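The Thing on the Pantry Shelf

My aunt Elżbieta Zieliński was moving out of the tall house in Prullham and into two rooms with a balcony, and I had begged to be the one who helped her pack. I love packing! I love the squeak of the tape and the smell of a new box, and I love other people's cupboards more than is decent. My aunt had lived in that house for most of my life and in all that time I had never been allowed past the pantry door.

"You'll be disappointed," she said, and unlocked it.

I was not disappointed. There were shelves up to the ceiling on three sides and every one of them was full. There were jars inside jars. There was a bread tin full of keys and a fish kettle full of string, beautiful string, sorted by thickness, and a stack of plates with swallows on them that I had thought I'd dreamed. There was a jigsaw puzzle of a harbor with 1,010 pieces, and she told me with real pride that it had come with 1,000 and the extra ten had just built up over the years, the way socks do.

"Keep, give, or gone," she said, pointing to three places on the kitchen floor. She sat down on the step stool with her coffee, and we began.

It went wonderfully for an hour. The swallow plates were keep. The string was keep, and so was the kettle, because what else would you put the string in? A waffle iron the weight of a calf was give. Four tins of Flolon, which is a polish nobody in our family has ever opened, were gone, then give, then keep. I wrapped and she pointed, and every so often she held something up to the window and told me who had handed it to her and what they had been wearing.

Then I reached behind the preserving pan and put my hand on something smooth and round.

It took both arms to get it down. I set it on the kitchen table between the coffee pot and the tape, and we both leaned in. It had a big pale face, domed, somewhere between gray and white like the sky over the ferry in winter, and a thick black rim going around it, and a little black knob, glossy as a wet olive, with a dark place in the middle.

"Well, there you are," said my aunt to it.

"What is it?"

"It's the Clornum."

I waited. She drank some coffee.

"But what does it do?"

"Oh, I never knew that," she said. "It was your uncle's."

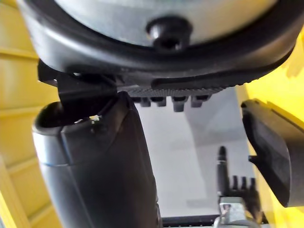 Bożena Brzozowska

I want you to understand how happy this made me. I had expected a pantry full of things I would recognize, and here was one I could have looked at all day! I ran my thumb along the underside, where there was a strip of fine grooves like a comb, and under the grooves four short stubby tabs in a row, with little gaps between them. I pressed the first one, and it stayed exactly where it was. I pressed the other three so they wouldn't feel left out.

"He used to do that," said my aunt.

He had brought it home on a Friday, she said, wrapped in his good coat, and walked around the block twice in his shirtsleeves before he dared to bring it in, since they were saving for a stove at the time. He had paid 300 for it. He said 100 at first and the rest came out over supper. He had bought it from a man at the Zhuravel, which used to be a dance hall and then a furniture store and is now a place that sells aquariums, and the man had told him it was a Clornum and that it was one of the good ones.

"And he didn't ask what it was for?"

"He was too shy. The man said it as if anybody would know." She laughed so hard she had to put the cup down. "So then he couldn't ask, and then I couldn't ask, I thought he knew. We went on that way for years, Bożena. I dusted it. I told my sister it was very handy."

I laughed too, and then I asked what I really wanted to know, which was whether we could try to find out now.

We tried everything. We put the jam funnel against it. We put a lemon on it. My aunt remembered a lid that had never fitted anything and spent a long time down on her knees in the bottom cupboard, calling out other finds as she came to them (a nutmeg grater! my confirmation candle!), and when she came up with the lid it was half the size it needed to be and had a rooster on it. We tried the tabs with a teaspoon. I held my ear to the pale part and I would swear I heard the sea, although the window was open and there is a lot of traffic on that hill.

By then the light had moved over to the other wall and we had packed nothing since noon. The three places on the floor had run together so badly that the waffle iron was back in keep with the Flolon on top of it. I didn't care one bit. I was sitting in the pantry I'd wondered about since I was six, with my sleeves rolled up and string in my hair.

"Keep, give, or gone?" I said at last.

She got up and walked around it, the way he must have walked around the block.

"There's the balcony room," she said. "But there's only the one shelf, and I've promised it to the plates."

"The plates could go in the kitchen."

"The plates are not going in the kitchen with that stove."

So we measured. We measured the Clornum across with the thin string and then with a thicker string in case it made a difference, and we laid the string on the table along the edge of a box, and then we got out every box we had left and stood them in a row. None of them would do. The thing was wider than all of them by the width of my hand. I tried it on a slant. I tried it knob first. My aunt stood there with the tape at the ready, saying, "Nearly, nearly," and each time that great pale face came bulging up out of the flaps again, as cheerful as a moon.

"How did he carry it?" I asked.

She went out to the hall. I heard hangers sliding along the rail, and she came back with the good coat over her arm, brown wool with a lining the color of plums, and spread it out on the floor where gone had been. We lowered the Clornum into the middle. She folded one side across, then the other, and buttoned it, and tied the sleeves together over the top in a knot so quick and firm that I knew she'd watched him untie the same one.

I carried it down to the car. The bundle was much too big to see around, and she walked in front of me telling me about the steps, and a neighbor who was watering his beans put down his can and came over to the fence.

"What have you got there?" he said.

"It's the Clornum," said my aunt.

"Ah," said the neighbor. He looked at the coat with great respect. "I haven't seen one of those in years."

My aunt turned around and looked at me with her eyes wide open, and I looked at her over the collar, and neither one of us asked him.

She held it on her lap all the way across town.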